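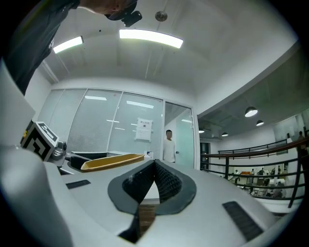

Reporting a Public Vigil: How Two Local Papers Covered Ostgate

Lleucu Harries and Freya Pearce

Our project looked at news coverage of the August vigil in Ostgate, held after a bus driver was killed at work. We read 43 articles from two papers, the Pringle and the Jorach, and noted who was quoted first in each.

The Pringle opened with family or workmates in most of its reports. The Jorach usually began with a councillor – often the same one – and left the driver's colleagues to the closing paragraphs. Only 8 articles mentioned the drivers' demand for safety screens.

Freya coded the Pringle and Lleucu the Jorach, then we swapped 9 articles to check our coding. We disagreed on two, both opinion columns, and left them out of the final table.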